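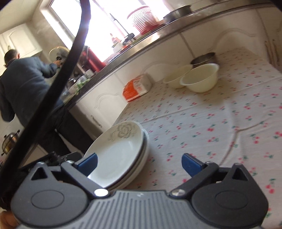 Boletín de cocina, 2 de septiembre de 2022

Va rápido que cerramos en nada. El tema de este número: el dal. Lo pedisteis en mayo y se nos fue quedando, perdón.

Lentejas rojas, cúrcuma, agua, sal. Con eso ya se come. Lo demás es el tadka, o sea la grasa caliente con especias que se echa al final por encima. Comino primero, que chisporrotee, luego ajo, luego guindilla seca. El ajo dorado, nunca marrón, amarga muchisimo. Ritu Kaushik, que nos pasó la receta de su casa en Zotoddale, le pone además una pizca de asafétida y 2 tomates maduros rallados. Hemos probado con y sin. Con.

Lo de remojar: con la lenteja roja no hace falta. Lavar sí, hasta que el agua salga clara. Si usáis chana dal, remojo largo y paciencia.

Dónde comprar. En Vatard tienen la lenteja a granel y el comino entero bastante fresco. La asafétida solo la vimos en Donnelly, en bote pequeño, cerradlo bien o os huele el armario entero.

Para acompañar, arroz basmati o pan plano. A mi me gusta con yogur y cebolla cruda con limón, pero eso ya cada cual.

Aguanta bien en la nevera, espesa mucho, se le añade agua al recalentar y se rectifica de sal. Congelado también, pero el tadka hacedlo de nuevo el día que lo saquéis.

Las dudas del pan, a la mesa de Flukach, como siempre. Próximo número: encurtidos de mango, si llegan los mangos. Mandad recetas, cortitas porfa.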